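**1/** Cup storage, continued from the shelf posts. The shelf in the Grimville flat has 163 mm of clearance, so anything taller than that needs another home. Sorting by height first, material second.

**2/** Working surface is the small kitchen table with a checked cloth over it. Everything goes on its side. A cup on its side shows its full profile and the inside of the rim, and a towel-like cloth keeps it from skating about.
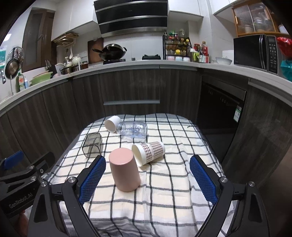 **3/** Materials, for the record: white ceramic mug, clear plastic baby bottle, matte pink cup, checkered paper cup, smoky gray square plastic container. Mixed loads like this are why one shelf rule never works.

**4/** Ceramic goes lowest. Lizeth Palomino keeps hers at eye level in Elport and has lost 2 handles since December. I don't consider that a coincidence.

**5/** Paper cups don't get shelf space. One stays out for measuring dry rice, then it goes in the trash. The baby bottle belongs to Zyanya Espinoza's household and goes back to Pravthorpe.

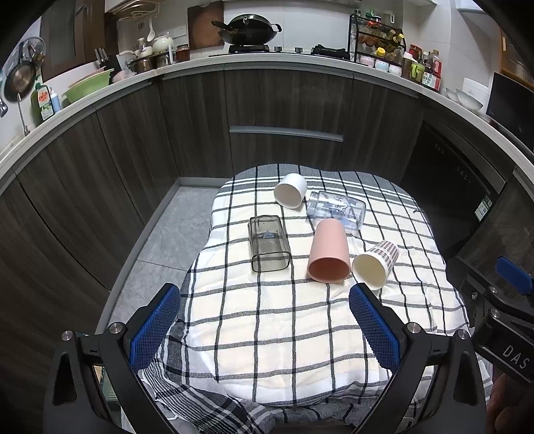
Square containers waste less shelf than round ones, but they trap water in the corners. I leave mine tilted for nearly 6 hours before stacking. Tapered cups nest well and stick together if put away damp — a strip of paper towel between them fixes it.

**6/** Next: lids. I have the measurements and no good answer yet. If you store them vertically in a shallow drawer, tell me the drawer depth.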